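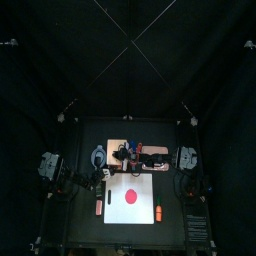 Why on earth would anyone take the curtains down first, Cor Wuyts wanted to know when the draft of the new handbook was passed round the workshop, when all you want to do is tighten a table clamp? It was a fair question, and it has ended up being printed more or less word for word at the top of chapter one, with a proper answer underneath it.

PRESS RELEASE
Friday, November 19, 2021

Gitik opens up its own maintenance handbook for the Seren two-arm table cell

Gitik is very pleased to announce that the handbook its own fitters use to set up, look after and repair the Seren cell is now available to every customer who has one, free of charge, in print and as a download. It runs to 32 pages, it has been written by the people who do the work, and it replaces the installation leaflet that has been packed with each cell up to now (and which, as several of you have been kind enough to tell us over the years, said a good deal about unpacking and rather little about what to do afterwards).

For those who haven't met it, Seren is a tabletop cell with a robot arm on either side of a square, dark work table, all of it standing inside a black fabric enclosure. It is used for handling small everyday items, so on any given day the table may have a board on it, or a tray, a bottle, a few markers, and the two arms reach in over them from their own sides. That makes it a friendly sort of machine to work with. It also means that a great many small things can drift out of place over a few weeks without anybody noticing, and most of the handbook is about catching them while they are still small.

How the handbook came about

The first notes were made at our Stevens workshop, where one Seren cell is kept going for training and for trying out repairs before we recommend them to anyone else. Geert Van Acker had been keeping a notebook next to it, mostly for himself, with the torque settings on the inside cover and the rest in whatever order things had happened. When he was away for a fortnight the notebook was borrowed, photocopied, borrowed again and finally typed up by Sem Bakker, who then spent a good part of the following February asking Geert what some of it meant.

"I had written 'same as last time' on four different pages, and Sem was very patient about it," said Geert Van Acker, senior fitter at Gitik. "What we did in the end was stand at the cell together and do every job from the notebook again, from the beginning, with him writing and me working. Wherever I did something without thinking, he stopped me and made me say it out loud. It took ages. But the cell has never been in better order than it was that month, I can tell you."

Frame, fabric and clamps

The opening chapter deals with the frame, the table and the enclosure around them. The fabric comes in for more attention than customers may expect. It keeps the light inside the cell steady, and when a panel sags or a fold works its way inwards the light changes with it, so the handbook asks for the panels to be looked over from the outside and the inside before anything else is touched. If a clamp on the table frame needs tightening, the nearest panel is unhooked and laid over the back of a chair. This is the step Cor objected to, and the answer he was given is that reaching round a hanging panel with a hex key is how the panel gets pulled, the panel pulls the frame, and then you have two jobs where you had one.

The clamps themselves are pale in colour against the dark frame, so they are easy to find, and they are to be checked by hand first and with the key second. A clamp that turns under the fingers gets a mark from a paint pen once it has been retightened. If the mark has moved by the next check, the clamp is replaced.

Arms and bases

The arms are treated one at a time, always the left one first, with the other parked. The base is wiped down, the bolts are checked in a crosswise order, and the indicator light is looked at before and after so that the two states can be written down. After that each joint is taken slowly through its travel by someone who is listening. The handbook is quite insistent on the listening, and asks for the radio to be switched off, which caused some grumbling at Stevens and is now more or less accepted.

Cables have a section of their own. In a cell of this sort they hang from the arms and loop over the middle of the table, and there is always a temptation to tie them up neatly. Too neat is a problem in its own right: the arm reaches out to the far corner, the loop runs out of slack, and the connector takes the strain. The handbook gives a simple test, in which the arm is moved by hand to its furthest working position and the cable is then lifted with one finger at its lowest point. It should lift easily. If it doesn't, undo the last tie and try again.

"People send us arms with a fault on the wrist, beautifully packed, and when we get them on the bench there is nothing wrong with the wrist at all, it's the cable," said Hendrik Vanhove, who runs repairs at Gitik. "They have lost a week over it, and I feel bad for them every time. If this handbook stops even a few of those parcels I shall be a happy man, and I'll have some shelf space back as well."

Grippers

Gripper fingers wear, and they wear unevenly. The handbook suggests taking them off every six weeks in normal use, cleaning them with a damp cloth and a drop of washing-up liquid, drying them properly and laying them side by side on a sheet of paper under a good lamp. A finger with a shiny patch can go back on. One with a visible step or a nick along the edge should be changed, together with its partner, so that the pair always starts out level. Spare fingers can be ordered from us in the usual way and there is an order form on the inside back cover.

Putting the table back

Once the work is done, the table is laid out again and the cell is given a short warm-up before it goes back into service. We ask that the board goes down first, then whatever belongs beside it, and that no tools are left on the table while the arms are live. (Geert would like it known that the lost 5-millimetre key from last winter was found in the fabric hem, and that he would like it back on its hook.)

The full round consists of eight checks and takes nearly 2 hours when it is done without hurrying. It can be split over two mornings if that suits your shift pattern better, provided that both arms are done on the same day.

Keeping a record

Each check in the handbook has a matching page in Troler, our maintenance log, so that customers who already use it can tick things off at the cell and leave a remark for whoever comes next. Those who prefer paper will find blank sheets at the back, and may copy them as often as they like. Moataz Saber, who looks after customer training at Gitik, has a soft spot for the paper ones.

"You can tell so much from handwriting," he said. "Somebody presses hard when they've been fighting with a bolt. I always ask new customers to read me their last few remarks over the telephone before I come out, and half the time we have found the trouble before I've got my coat on. So please, whichever way you keep your log, write the remarks. A tick is fine but a tick and a few words is lovely."

Getting your copy

Printed copies are being posted to all registered Seren customers together with their next delivery of spares, and the download is in the customer area of our website under Seren, Upkeep. Extra printed copies can be requested from the Stevens workshop. The pages are coated, so they can be wiped, and the binding lies flat on a bench.

Corrections and suggestions are warmly welcome and will go into the second printing. Please mention the page number and, if you can, which arm you were working on at the time.

Training mornings

Customers who would rather learn with their hands are invited to the training mornings at Stevens, where the whole round is carried out on the workshop cell with Geert or Hendrik alongside. Groups are kept to six so that everyone gets a turn with the key. There is coffee beforehand and soup afterwards, and you are welcome to bring a faulty gripper or a worn cable along for a second opinion.

About Gitik

Gitik builds, installs and repairs tabletop robot cells for workshops, schools and laboratories. Seren is its two-arm cell and Troler its maintenance log.

Press contact: Sem Bakker, Gitik, Stevens workshop. Review copies of the handbook are available on request, and visits to the cell can be arranged on most weekday afternoons.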